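Clota Memorial Notices: a dataset of local remembrance gatherings 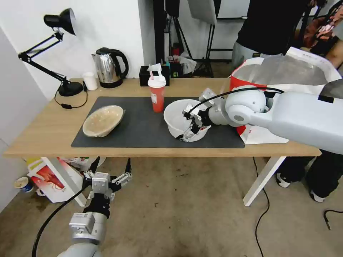 Clota is a collection of 3284 short newspaper notices covering memorial services, wreath layings, candlelight marches and other public acts of remembrance in small towns. We started it because these little reports are wonderful sources and almost impossible to search! A town paper will tell you which groups walked together, where they stopped, what was sung and what the weather did to the candles, all in two paragraphs, and then the page vanishes behind a dead link.

Version 7 was released February 16, 2025. It adds the Meireles clippings and replaces the old place name table completely. If you built anything on version 6, please reload the places file before you do anything else.

What's in the folder

notices.csv has one row per notice, with the full text as printed.
places.csv has the towns, squares, churches and monuments named in the notices.
groups.csv has the organizations named as taking part (veterans' clubs, school bands, trade unions, faith groups).
links.csv joins the other three by ID.

Fields in notices.csv

notice_id: stable across versions, never reused
paper: short code for the newspaper
event_type: one of 11 values, listed in types.txt
occasion: free text, taken from the notice itself
body: the notice, with the original spelling kept
truncated: yes or no

That last field matters more than you might expect. Plenty of notices were collected from front pages that only showed the first few lines, so the text stops halfway through a sentence. We kept them anyway, and they're great for place and group names, but please filter them out if you're studying length or style.

Where the text comes from

The notices come from 41 newspapers. The biggest share is from the Skirnuvness and Cleltden weeklies, which both let us copy their full back files. The Meireles material was typed by hand from a scrapbook and has the best coverage of school and church events by far.

Known problems

Dates in the Cleltden notices are often the date of printing, and the event itself may be a day or two earlier. Some services were covered by two papers, and we have left both versions in, linked by the same_event column in links.csv. Crowd sizes are whatever the reporter wrote, so "hundreds" stays "hundreds." Notices about private funerals were removed in version 5, but a few may still be hiding in there. Send us the notice_id and we'll take them out.

Reuse

The tables are free to use for research and teaching. The notice texts still belong to the papers, so quote short passages and name the paper when you do. If you make a map or a class project out of this, we would love to see it!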